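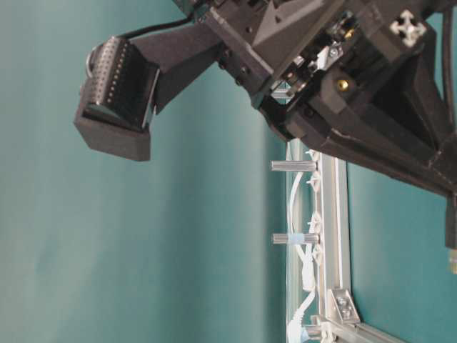

Teal-green at Wirner, lighter to the left, bluer towards the middle.

Open day at the Wirner backdrop works, Mullau
Tue 14 June

The Mullau bus drops you at the wrong end of the trading estate, so every visit to Wirner starts with a walk past a tyre place, a carpet place and a second tyre place. The open day signs began at the carpet place and pointed into a hedge. I followed a couple with a pushchair who seemed to know what they were doing. They were looking for carpets.

Wirner makes backgrounds. If you have ever had a school portrait taken in front of a mottled grey cloud, you have stood with your back to this sort of work and been told to smile. The firm does paper, cloth and painted board, mostly for photographers and shop windows, and once a year it opens the doors and lets people like me wander about touching the samples, having first put up a notice asking us not to.

We were given a badge, a leaflet and a choice of two tours. The long one had gone by the time I reached the desk, so I joined the short one, which lasted longer than the leaflet said the long one would.

First came the colour room. The current range runs to 226 shades, all hanging in strips along one wall, and I would guess a third of them are beige. They have names. The beiges are called things like Morning Oat and Quiet Sand, and a woman beside me asked if there was a Loud Sand. Our guide wrote it down. The greens and blues get the corner by the window, and I spent most of my visit there and got left behind.

I have a soft spot for teal. It is the colour of my grandmother's bathroom and of every dentist I have ever been to, and I can't explain why that hasn't put me off. What I hadn't considered is how little a plain teal background stays plain. You get soft vertical shading, pale aqua at one side, then something much closer to blue, and black things in front of it look twice as black. I asked if that was in the colour or in the light. The guide said "yes" and moved us along.

Then the painting hall, which smelt of wet plaster and toast. The toast was from the canteen next door. Large boards stand in racks and are done with a wide brush in long strokes, and on the tour you may have a go on a bit of offcut. I produced a stripe. It was described as "confident". The child after me produced a better one and was given a pencil.

The cloth section was shut for stocktaking, although we were allowed to look through the door at it being shut. I'm told the looms at Deligiannis, down the valley, supply the plain cloth, and that they have an open day too, in December, with soup. I have made a note of the soup.

Last stop was rolling and packing. It turned into the best part of the afternoon. A full-width paper roll needs two people to carry it and a third to shout "door". There is a right way round for the core, a right way to tuck the end, and a brown tape called Radness that everyone there spoke of with real feeling, mostly complaints. I bought one roll of it in the shop out of curiosity. It is very sticky. Part of it is now on my bag for good.

Practical bits for anyone going next year. Entry is free, tea is not. The seconds table is by the exit and it goes quickly: I came away with 6 sample cards and a short end of grey card with a dent in it. Ask for the long tour as soon as you arrive. Wear shoes you don't mind about, as the painting hall floor has its own ideas on colour. The toilets are past the beiges.

The last bus back leaves at ten to five from the stop opposite the first tyre place. I was at the second one, with a good view of it going.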